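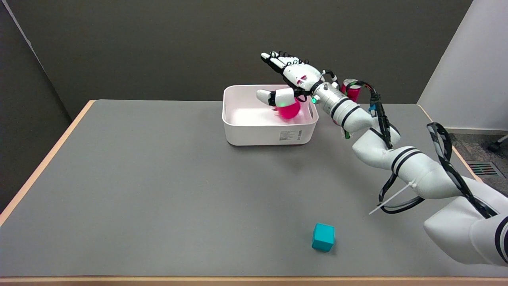 Section 5: Setting Up Your Worm Bin

Welcome back, and well done for getting this far. If you have been following the guide from the beginning you will have chosen your spot, ordered your worms and read the rather long section on what worms like to eat (sorry about that, but it does save trouble later). Now we come to the part most people enjoy best, which is putting the thing together.

The instructions below are for the Clatitz starter kit, the two-tray model. If you have the taller Sterico tower, the steps are nearly the same, but you will have an extra tray to put by for later and your tap fits from the inside. I have marked the places where the two differ.

Set aside a good hour for this, and perhaps a bit longer if you have children helping. Do it in the morning if you can, so that the bedding has the whole day to settle before the worms go in at teatime. They are happier going into a bin that has been standing for a few hours, and you will be happier too, as you can stop for lunch.

Before you begin

You will need:

- the base (sometimes called the sump), two trays and the lid
- the tap, its two washers and the plastic nut
- the block of coir bedding from the kit, which weighs 700 g when dry
- a bucket or a large mixing bowl you don't mind getting mucky
- a jug of water, preferably rainwater
- a few sheets of plain newspaper or thin cardboard
- a handful of garden soil or old compost
- an old towel

The worms themselves should still be in their posting bag, somewhere cool and dark, with the top left just as it arrived. A pantry floor is ideal. Please don't put them in the fridge, however warm the day is, and don't leave them in the car while you pop to the garden centre for one last thing.

Note: If your worms have arrived before your kit (it does happen, particularly in June when everybody has the same idea), they will be perfectly all right in the bag for a couple of days. If the bag feels very dry, sprinkle a teaspoon or two of water over the top and leave them be.

5.1 Fitting the tap

1. Turn the base on its side on your towel and find the round hole near the bottom of the front wall. There is sometimes a little collar of spare plastic left round the edge from the moulding. Rub it away with a bit of fine sandpaper or a nail file.

2. Slide one washer on to the threaded end of the tap and push it as far along as it will go.

3. Push the tap through the hole from the outside. (Sterico owners, yours goes from the inside outwards, and the handle screws on afterwards.)

4. Put the second washer on inside the base and then the nut. Turn it by hand until it stops.

5. Give it one more quarter turn, holding the tap steady with your other hand so that it finishes pointing downwards.

CAUTION: Please don't use pliers or a spanner on the nut. It is plastic, and so is the thread, and once the thread has gone there is no getting it back. I have replaced a good many taps over the years and nearly all of them had been done up too tightly.

6. Pour a jug of water into the base and leave it to stand on a dry sheet of newspaper for ten minutes. If the paper is still dry underneath, you can empty the base and carry on. If there is a drip, undo the nut, check that neither washer has folded over on itself, and try again.

5.2 Choosing where it will stand

You may well have settled this already in Section 2, but it is worth a second look now, while everything is light and easy to shift. A full bin is a good deal heavier than you would think, and the worms don't care for being carried about.

Stand the base somewhere level and out of direct sun, with enough room in front to get a jug under the tap. A bin on a couple of bricks is much kinder on the back and the knees. Sheds, porches, utility rooms and shady corners by the back door all do nicely. I would avoid the top of a washing machine or anywhere else that shakes, as the worms will try to leave.

Note: Indoors, put a tray or an old baking sheet beneath the tap. Even a well-fitted tap gets left slightly open now and again.

5.3 Making the bedding

1. Put the coir block in your bucket. Take off the paper band first, if it has one.

2. Add three litres of lukewarm water, a bit at a time. Then go and have a cup of tea. The block needs a good twenty minutes to drink it all up, and poking at it doesn't make it go any faster.

3. When it has swelled, break it apart with your fingers until there are no hard lumps left in the middle.

4. Tear your newspaper or card into strips a couple of fingers wide, dip them in water, squeeze them out and mix them in.

5. Add your handful of garden soil. Worms have no teeth, and the grit in the soil helps them grind up their dinner.

6. Now for the squeeze test. Take a fistful of the bedding and squeeze it as hard as you can. You are hoping for one or two drops of water between your fingers. If it runs down your wrist, mix in more dry paper. If nothing comes at all, add water by the cupful and test again.

CAUTION: Don't use glossy magazine pages, till receipts or anything with a plastic coating. Don't be tempted to swap the coir for bagged potting compost either, as many of them have fertiliser mixed through and it is too strong for the worms.

5.4 Putting it together

1. Set the base in its final place and close the tap.

2. Stand one tray on top of it. The tray has small holes all over its floor so that moisture can drain through. Press down gently on each corner until it sits flat.

3. Lay a single sheet of damp newspaper over the floor of the tray. It will stop the bedding and the smaller worms from dropping through while everybody finds their feet, and by the time it has rotted away you won't need it.

4. Tip in the bedding and spread it out evenly to a depth of a hand's width or so. Leave it fluffy. There is no need to pat it down.

5. Put the lid on and leave the whole thing until the afternoon.

Keep the second tray somewhere dry. You won't want it until the first is full, and for most households that is several months away. I know it looks unfinished with only the one, but adding the second early just leaves the worms wandering about in an empty room.

5.5 Introducing the worms

1. Take off the lid and make a shallow dip in the middle of the bedding.

2. Open the bag and tip everything into the dip, worms and packing material together. They may be balled up and look rather sluggish. This is quite usual after a journey.

3. Leave the lid off for half an hour with a light on overhead. Worms dislike light and will burrow down by themselves, so there is no need to bury them.

4. When most of them have gone under, lay a damp sheet of newspaper across the top, tuck in the edges and put the lid on.

5. For the first two nights, leave a lamp on near the bin if you can. It discourages the more adventurous ones from exploring the underside of the lid.

Note: Wear thin gloves if you prefer, but clean bare hands are fine as long as you rinse off any soap or hand cream first. Wash them well when you have finished.

5.6 The first fortnight

Please do resist feeding them straight away. They have plenty to be getting on with in the bedding, and far more new bins come to grief from too much food than too little. After four or five days, lift the paper at one corner and tuck in a small handful of soft vegetable peelings. Cover it over, and don't add any more until that lot has mostly gone.

A few things you might notice, and what to do about them:

Worms on the lid or walls. A few are nothing to worry about. If there are dozens, the bedding is probably too wet, so fork in some dry torn card and prop the lid open a crack during the day.

A sour smell. Take out any food you can find, loosen the bedding with your fingers and leave off feeding for a week.

Tiny white worms, like bits of cotton. They are pot worms and quite harmless. A little crushed eggshell usually thins them out.

Nothing seems to be happening. Be patient. Worms that have moved house take their time, just as we do.

Open the tap once a week over a jug. You may get nothing at all for the first month, and then a cupful of brown liquid. Section 7 covers how to dilute it for the garden. Please don't drink from, store food in or wash up that jug afterwards, and do write on it so the rest of the family knows.

5.7 Spare parts

Taps, washers and nuts are all kept in stock and can be posted out. When you write, please quote part number 2542 for the Clatitz tap set or 64 for the Sterico, and let us know whether you need the washers as well. The Barros lid fits both models. The older Fivard lid will go on the Clatitz base but leaves a gap at the back, so it isn't suitable for a bin kept outdoors.

When you are ready, carry on to Section 6, which deals with feeding through the seasons and what to do when you go on holiday.

Guide written by Raquel Carrilho. Contact us | Delivery and returns | Copyright, all rights reserved | Back to top

We use cookies to remember your basket and to see which pages are read most. Accept all | Manage choices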